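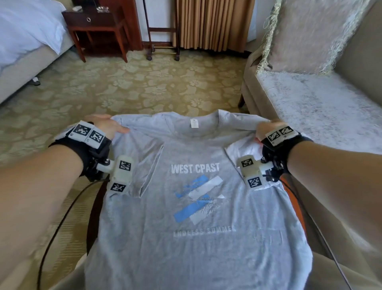 May 2023

T-shirts tonight. Started the fold by pulling the shoulders taut, one hand at each top corner, before touching the sleeves. If the upper edge is slack the side folds drift and the stack leans.

The grey crew neck is still in rotation. Chest print reads WEST CPAST, which I had owned for two summers before Liette pointed out the spelling. ENDLESS SUMMER underneath has worn to the point where it is hard to read. The ribbed collar has kept its shape. I put that down to the cold cycle and to drying flat - Sheldon Marchand disagrees and tumbles everything.

Method as it stands: sides to the centre, sleeves back along the fold, then the length in three. Tried it in two first. Too tall for the Skosberg drawer, and the front rail catches the collar on closing.

Colour order abandoned. Greys go at the left, prints to the right, work shirts on the shelf.

Still to do: socks, the blue towels, and the drawer runner, which needs a longer screw. Will measure the old one before going to Grewal.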